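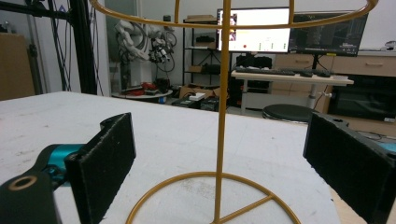
Two pads, one thin rod: the gold wire stand between the fingers of the hand-held gripper.

If you want to make a depth camera look foolish, show it a bit of wire. I've been visiting labs for this column long enough to have watched software cope with mugs, bananas, bunches of keys and a very floppy sock, and I thought perception was getting near to being a solved thing. Then I spent a Sunday at Barreto, where they write grasp planning software, and met the gold stand.

It's the sort of object you'd put a plant pot or a cake on, I suppose. A ring for a foot, a bar across the ring, one upright rod and a big hoop at the top. I could draw it in four strokes. The planner, which is called Pivport, took one look and decided there was nothing on the table.

They let me see the raw point cloud, and I had some sympathy. The tabletop came through beautifully, flat as you like, and where the rod should have been there was a sort of dotted suggestion, a few points floating at one height, a gap, a few more. Out of a whole scan, 71 points had landed on the rod. The filter that tidies up stray specks then came along and swept most of them away (it's doing its job, poor thing, specks are usually rubbish). By the time the planner got its turn there was a patch of hoop hanging in the air and that was your lot.

So the team have been going at it from the other end. You take the gripper in your hand, walk up to the thing yourself and close on it the way you'd want a machine to, while the camera on the tool watches over the fingers. Do that enough times and you've got a pile of demonstrations to learn from. Their set for wire and rod objects stood at 498 when I was there, and I'm proud to say 20 of those are mine. Four of mine have since been thrown out for being too wobbly, and I'm told that's quite good for a journalist!

What I enjoyed most was the labelling tool, Lurnon, which I'd expected to find deadly dull. You scrub along a recording and it draws a line down the middle of whatever it believes you're about to hold. With a box or a bottle it's dead on. With the stand it kept leaping off the rod and on to the edge of the hoop, then back again, like a dog choosing between two people with biscuits. You can drag the line back where it belongs and it'll carry your correction forward until the view changes too much. I fixed one recording in a couple of minutes and then, feeling clever, broke the next one by dragging the line on to the crossbar in the base. There's an undo button. I found it eventually.

The clever bit is what happens to those lines afterwards. The old version of Pivport wanted a surface, some nice patch of stuff with a direction it could press against. The new one is happy with a line and a guess at thickness. Given those, it can work out where the two pads ought to sit, one either side, and how far it can slide up or down before it bumps into something. With the stand that matters a lot, as there's a ring below and a hoop above and the comfortable bit is the stretch in between. It then tries a few wrist angles and throws away any that would drag a finger through the hoop.

Does it work? On the bench tests I was shown, the old planner found a usable grasp on thin things 20 times in every hundred. The new one manages 56. I'd hoped for something a bit more dazzling, and I think they could see it in my face, but I was reminded that the misses are now mostly near misses, with the right rod picked and the height a little off, and those are much easier to mend than a planner that can't see anything there.

There's a rival approach, which the people at Mernier are fond of, where you skip the geometry altogether and let one big model go from camera picture to finger movement. I tried their demo last September and liked it very much, right up to the moment it did something odd and there was no way of asking why. With Pivport you can at least open the log and see the line in the wrong place. I spent half an hour doing that over a cup of tea, and most of the wrong lines were on the hoop again.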